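Rallari Clella Interlocking Floor Tile

Product code: 563
Range: Clella
Supplied by: Rallari Flooring

Overview

The Clella tile is a loose-laid, interlocking floor covering for workshops, plant rooms, school practical areas and covered stores. It is intended for use over a sound concrete or screeded base where a bonded floor would be unsuitable, or where the covering may need to be lifted at a later date. No adhesive is required in normal use.

Each tile is a square of rigid moulded polypropylene with a matt upper face. Loops on two sides engage with pegs on the adjoining tiles, and a ribbed underside allows a small amount of air to move between the tile and the base. The range replaces the earlier Twal tile. Customers with an existing Twal floor should note that the two patterns do not lock together, although a transition strip is available to special order.

Sizes and finishes

Tile size: 40 cm by 40 cm
Thickness: 18 mm
Material: polypropylene, UV stabilised
Fixing: loop and peg, loose laid
Standard colours: pale grey, slate, dark green
Edging: straight rim and corner pieces, in white or to match the tile
Pack size: 12 tiles

Slate and pale grey are held in stock at all times. Dark green is moulded in batches and may be subject to a longer lead time, particularly for larger orders placed after February. Customers who require a close colour match across several rooms are advised to order the full quantity at once, as slight variation between batches can occur.

Suitability

The tile is suitable for foot traffic, trolleys with rubber or nylon wheels, and light shelving. Heavy fixed plant should stand directly on the base, with the tiles cut to fit around it. The product is not recommended for commercial kitchens, for areas where hot work is carried out, or for external ramps.

Where the base falls towards a drain, tiles should be laid with the ribs running in the direction of the fall. A damp base does not prevent installation, but standing water should be cleared first and its source dealt with.

Preparation and laying

The base should be swept and any high spots ground back. Hollows deeper than 3 mm should be filled and allowed to cure fully. Tiles should be unpacked and left in the room overnight before work begins.

Laying should start from the longest straight wall and proceed in complete rows. An expansion gap of 10 mm must be left at every wall, column and door frame – this is the most common point on which our technical office is consulted after installation. Rim pieces are fitted last. They press into the open loops and may be removed again with a flat tool if a tile has to be replaced.

Tiles may be cut with a fine-toothed handsaw or a jigsaw. Cut edges should face the wall wherever possible.
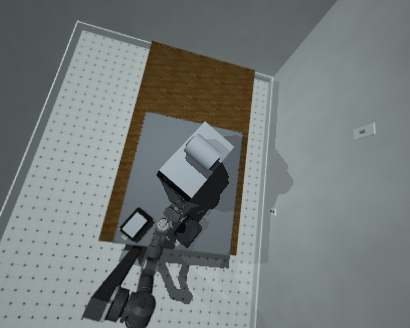

Clella tile in pale grey with white rim. Computer-generated illustration.

Care and cleaning

Routine sweeping and occasional washing with a neutral detergent are sufficient. Solvent cleaners and wax polishes should be avoided. Where grit has collected beneath the floor, a section may be lifted, rinsed on both sides and relaid in the same position.

Guarantee

Clella tiles are guaranteed against splitting and failure of the locking pegs for a period of five years from delivery, provided that the floor has been laid in accordance with the printed instructions. The guarantee does not extend to scratching, fading of offcuts stored outdoors, or damage caused by dragged loads.

Ordering and samples

Orders are accepted in full packs only. A calculation sheet is enclosed with every sample and may also be requested from the sales office. Single sample tiles are available in each standard colour, together with one length of rim.

Deliveries are made on pallets from our Budemow depot. A full pallet holds 43 packs, and the customer is responsible for providing suitable means of unloading. Part pallets can be delivered by tail-lift vehicle on request.

Technical enquiries should be addressed to Jad Qaisi, Product Manager, Rallari Flooring, quoting product code 563.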